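Started switching the storeroom over from cardboard to the gray plastic bins in August. A few people asked how they're holding up, so I'll put it all in one thread.

We had cardboard from Pakwood before. Fine for the first year, then the bottoms sag and the flaps tear. I was taping boxes that were already mostly tape.

The bins are the big rectangular kind, open top. I went with Prorness because Viltley was out of the large size. 44 of them to start, and I added 5 more last month for the odds and ends shelf.

What goes in them: hairbrushes, combs, hand mirrors, soap dishes, all the small bathroom stuff. Returns go in there too, until someone has time to go through them.

First thing I learned is that one type of item per bin is a waste when you only carry a few of each. A bin with four combs in the bottom takes up the same shelf as a full one. I mix them now and put a list on the shelf edge.

Second thing, labels. Paper labels on the bin itself peeled within weeks. Labels on the shelf stay put, and you can swap bins without redoing anything.

They do scratch. If you buy them for looks you'll be disappointed. Everything that slides across the bottom leaves a line, and grit makes it worse. I stopped caring after the second week.

Cleaning: warm water, dish soap, soft brush, let them air out upside down. I tried one of the scrubbing powders on an old one and it left the plastic duller than before, so skip that.

Don't stack full ones more than 2 high. Open tops mean the upper bin is sitting on whatever pokes out of the lower one. I cracked a mirror that way.

Brushes are the annoying item. They catch on each other by the bristles and you pull out three when you want one. I keep them in their sleeves now if they came with sleeves. Loose ones go in last, on top.

One of the gray ones, with a black hairbrush and a few other things in it. The bottom is scuffed all over and there's a bright white worn strip along the base of the back wall.
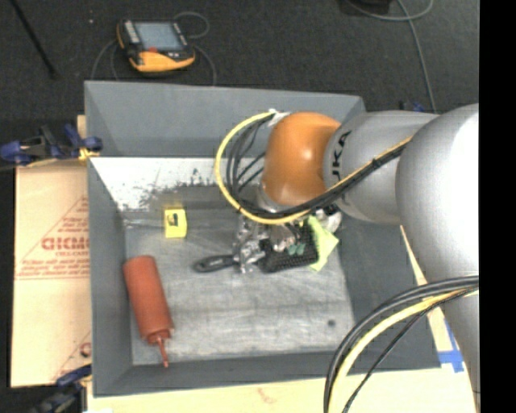
Malik Supply replied that their gray bins wear in the same place at the back, and that they turn them end for end every 90 days to even it out. They also line the bottoms with a cut piece of shelf mat for anything with a hard handle.

I hadn't thought of turning them. Going to start on the lower shelves, where the bins get pulled out the most.

The mat I'm less sure about. It would be one more thing to wash. I might try it in the mirror bin and leave the others bare.

Still have the last row of cardboard to empty. That's mostly shower caps and travel bottles, so it can wait until the next delivery is put away.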